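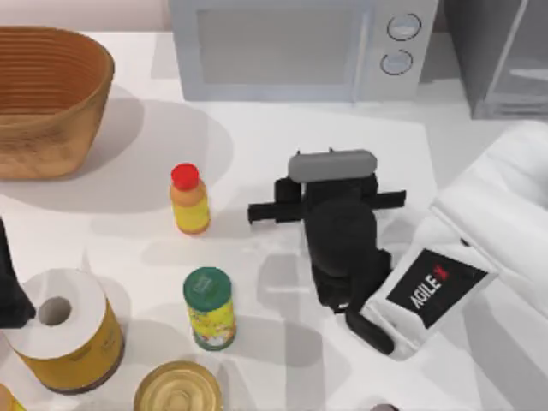 Microwave and brown basket, white worktop.

Subject: Re: [okimness-allotments] Slow-rise bread and the communal kitchen

Hello all,

Sorry for the long silence on this thread. I've been meaning to answer since the frost and then the broad beans got in the way (more on those another time, they're doing very well thank you!).

The message I'm replying to was this one:

> I've tried the overnight loaf twice now and both times it came out
> like a paving slab. Same flour as everybody else, the strong white
> from Geerts. I put it in the cupboard at ten in the evening and
> bake at seven. The kitchen gets very cold overnight in January.
> Do I need more yeast, or is it the tin? Also does anyone know if
> the hut oven runs hot? I burned a tray of flapjacks in it and I am
> still cross.

Right, so, first of all, please don't add more yeast. I did that for a whole winter and all I got was bread that tasted of beer. I'd put money on the cold. Dough in a cold kitchen just sits there sulking, and nine hours isn't long enough for it. When I lived in Gradmont we had a flat with no heating to speak of and my loaves took from teatime until lunch the next day, and they were some of the best I ever made.

What I do now is start the dough off warm and let it go cold later. Use water that feels like a nice bath on your wrist, mix it all up, and leave the bowl somewhere snug for a couple of hours before you go to bed. I put mine inside the microwave at home -- switched off, obviously -- with a mug of just-boiled water next to it and the door shut. It's a cheap trick but it holds the warmth beautifully. Then when I turn in I swap the mug for a fresh one and forget about the whole business till morning.

In the morning don't look at the clock, look at the dough. You want it properly puffed up and wobbly. If it's still a tight little ball, leave it and have your breakfast. Mine has been ready at seven and it has been ready at eleven, and I've given up trying to plan my day by it.

As for the tin, I doubt it's that, but do get the oven good and hot before the loaf goes in. I give mine a full 30 minutes to heat up, then bake for 35 and knock on the bottom. If it sounds dull, back in it goes without the tin for a bit.

And yes, the hut oven does run hot! I take the dial down by 20 degrees from whatever the recipe says, so where a cake wants 200 I set it at 180. Flapjacks I would take down even further and put on the lower shelf, and I'd sit next to them with a cup of tea and not wander off to look at the leeks. Ask me how I know.

On flour, I like the Geerts strong white too, but it drinks more water than the one I used to buy. If your dough feels stiff when you're mixing it, that could be half your paving slab right there. Add a splash more, then another splash. It should stick to your fingers and be a bit of a nuisance. A wet dough looks wrong the first few times and you get used to it.

Somebody also asked (a while back, I've lost the message) about the rye that the Mirnammont mill sells at the spring market. I bought a bag last year and thought it was lovely but very coarse. I mix a cupful in with the white and it makes a darker, chewier loaf that keeps for days. All rye was a brick. My neighbour's hens were pleased with it, at least.

Two small things while I'm here. Whoever has the big mixing bowl with the lid, could it come back before the seed swap please? And I've got far too much of my starter, it's living in three jars now, so if anyone wants some just bring a clean jam jar to the hut and I'll fill it. It isn't fussy. I've left it at the back of the fridge for weeks and it has always come round after a feed or two.

Do write back and say how the next loaf goes, I'd love to know. If it's still flat, tell me how much water you're using and we'll have another think.

Bye for now,
plot by the water butt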